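Getting to Skastis: My Transport Report

For my project I picked the airport at Skastis, mostly because I've flown out of it and wondered how a town that small keeps one going. Two airlines use it, Avside and Premach, and the runway is 1199 meters long, so only the little propeller planes can land (they're loud, but I love them!).

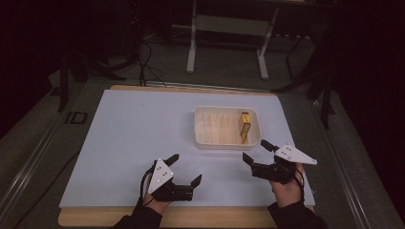
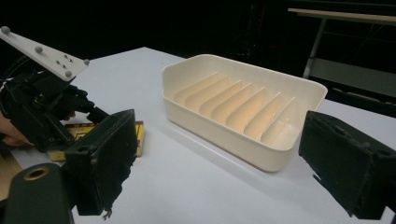
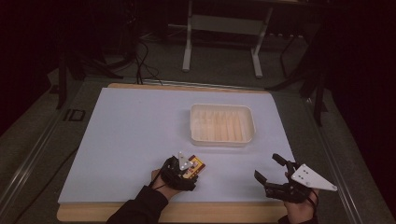 The bus was the part I got stuck on. The Waweru shuttle takes 30 minutes to get downtown, but it only meets the Avside flights, so if you come in on Premach you're calling a cab. I asked 100 passengers how they got to the terminal and over half said a friend or relative drove them. I didn't expect that.

Parking is 760 spaces, way more than I ever saw used. My next step is to go back in November, when the beach crowd is gone, and run the same survey again with a question about luggage added.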